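Re: [testprep-tutors] which reading workbook for the winter group
Oct 30, 2018

Quick one, between sessions, sorry for the typing.

> We've used the Trusham reading book two years running and I'm thinking
> of dropping it for the January group. Kids say the passages are too easy
> compared to the real thing. The Drastent one looks harder but it's 374
> pages and I can't see anybody getting through that in a winter. Has
> anyone taught from it start to finish? Also, is the answer key any good?
> We have to order by the end of next week.

Taught from it last year, yes. Not start to finish. Don't think it's meant to be.

What we did: skip the first two chapters completely. They're all "how to make a study plan" and "know your test day," and the kids have heard that from me already. Start at chapter 3, paired passages. That's where the book earns its price. The science passages in 5 and 6 are good too, a bit harder than the real test if anything, which my stronger ones liked and my weaker ones did not.

Answer key: mixed. Explanations for the wrong choices are there for every question, big improvement over Trusham where you just get the letter and good luck. But there are mistakes. I found 6 in my printing and wrote them inside the back cover. Worst one is in the second full practice test, the passage about canal building, where the key gives the answer to the question before it. Check wich printing you're getting, I heard some of these got fixed.

The vocabulary section at the back is 300 words in alphabetical order, no sentences. Useless. I pull vocab from the passages instead, eight or nine words each, and they keep a running list.

On Trusham being too easy. Yes and no. Passages are short, agreed, and the questions are nearly all "find the line." But for a kid who freezes up on timing it's a nice place to begin. I still keep a few copies and do the first two weeks out of it, then switch over. Parents don't love buying two books so I only make them buy the Drastent and I lend out the other.

Pacing, if it helps. I had 34 students split over three groups, 90 min each, one meeting a week. One passage set cold and timed at the start, go over it together, then a second set in pairs with no clock. Homework was one set, not more. When I assigned two they did the second on the bus and you could tell. We got through a little over half the book and I didn't feel bad about the rest.

Someone brought up Ortner last spring. Looked at a sample chapter. Nice layout, wide margins so they can mark up the passage, but the questions felt like they were written for a different test, lots of "how would you describe the mood." Fine for a regular English class. Wouldn't use it for prep. If somebody has seen the whole book and thinks I'm wrong, say so, I only had the one chapter.

And the Farutis flash cards, don't bother. Print is tiny and the box falls apart by the second week.

Ordering: if you want the spiral binding for Drastent you have to ask for it, the default is glued and the spine on mine cracked at chapter 4. Costs a bit more. Worth it if you photocopy the passages at all. Ask for the teacher discount before they ring it up too, they wouldn't apply it afterward for me.

Can scan my list of key errors and the pacing sheet if people want them, write me off list so we don't fill up everyones inbox. Might take me a couple days, scores come in this week and the phone doesn't stop.

Ok, next group is at the door.

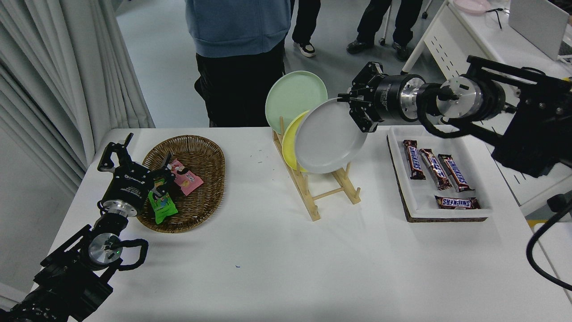 Snack basket and dish rack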